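Paper Cups and Wire Holders on a White Tabletop: Setup, Stains and Storage

A white worktable shows every ring and drip. The notes below cover a table used daily for hot drinks in paper cups, with a wire cup holder on a round base. They apply to laminate, painted board and coated tops unless a step says otherwise.

Clearing the work area

Move cups to the far edge before starting anything that needs both hands. The front half of the table should stay open from side to side. A paper cup weighs very little when empty and will go over at a touch from a sleeve or a tool. Set the holder on the same far side, with enough room between it and the cups to lift either one straight up.
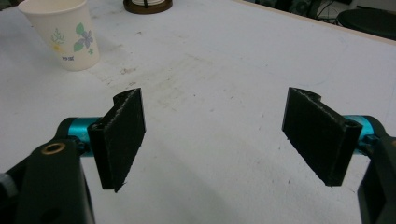 Choosing a holder

The useful type has a heavy base and an open wire ring. Check these points before buying:

Base diameter. It should be wider than the rim of the cup. A narrow base tips when the cup is full.

Ring fit. The cup should drop in and stop before the rim. If it passes through to the base, the ring is too large and the holder does nothing.

Underside. Felt or cork is preferred on painted surfaces. Bare metal leaves gray marks that are easily mistaken for stains.

The Rindetti single holder meets all three points. The Nistano has a better ring but a bare underside, and needs 3 felt dots before use.

Loading and unloading the cup

1. Hold the base still, or confirm that it does not slide.
2. Grip the cup below the rim with light pressure. Paper walls fold inward under a hard grip and the lid seam opens.
3. Lower the cup vertically. Tilting it into the ring scrapes the wall on the wire.
4. Empty a cup before laying or tilting it on its side. The last few drops cause most of the brown spotting on a white top.

A cup in the holder should stand upright with its rim well clear of the wire. Scattered brown marks on the surface nearby mean that the cleaning below is due.

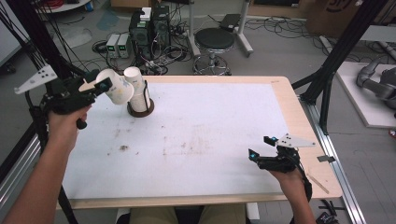

Skelard, 17/03/2021

Removing brown stains

Coffee and tea marks respond to baking soda paste. Mix 3 parts baking soda to 1 part water. Apply to the mark, leave for 5 minutes, and wipe off with a damp cloth. Do not scrub in circles on a glossy top, as this leaves a dull patch visible at low angles. Repeat once if a faint streak remains.

Old spots that survive two rounds can be treated with Nikzad surface cream. Test it first near a corner. Keep it off any bare wood edging, where it dries white in the grain.

Wood borders

Wipe along the grain with a cloth that has been wrung out fully. Dry the joint between the border and the top immediately. Standing water in this joint lifts the edge of the covering. Stir sticks should not be left on the border overnight, as they hold enough liquid to print a line.

Storage

Keep unused paper cups upside down in their sleeve. Wash wire holders by hand and dry them before stacking. Rust starts at the welds.

Revised by Su-bin Noh. The section on borders was added in February.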